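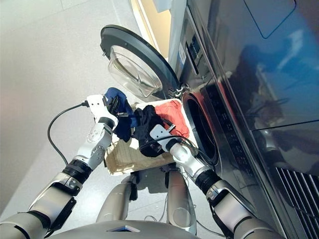 News Campus Fiction Letters Archive

Magazine > Fiction > Short stories

The Exam Office

16 January 2021

The letter from the rector's office came in the morning and gave the exam staff at Sokness College until noon to hand over the grade books. There were 2398 scripts in the back room, and 213 of them had not been marked. The head clerk read the letter standing up. Then she put it under the stapler and went on sorting envelopes.

The junior clerk asked what they were going to do.

"Finish the Gramska papers," she said.

Gramska was the branch campus, two hours up the valley. Its lecturers had stopped marking in July over back pay, and their boxes had come down on the bread truck with the seals still on. The rector wanted the students passed on attendance. He had said so at Kirkegaard Hall, to roughly 700 parents, and they had clapped.

At eleven a man from the rector's office came to the counter. He had a hand truck and a form.

"It needs a signature," he said.

"Whose?"

He looked at the form. "The head of department."

"She's on suspension. He suspended her."

"Then yours."

"I'm not a head of department."

The man turned the form over, but there was nothing on the back. He asked if he could use the phone. She pushed it across the counter. He spoke for a while with his back to them, mostly saying yes, and hung up.

"They're going to call me back," he said.

She gave him a chair. The junior clerk made tea in the Mistach mugs, the ones left over from the old name of the college. The man drank his and asked if there was sugar.

Noon went by. The head clerk opened another box and wrote the number on the lid. After a while the man moved his chair closer to the heater, and some time after that he asked if she wanted the envelopes in order by name or by room.

"By room," she said, and slid him a stack.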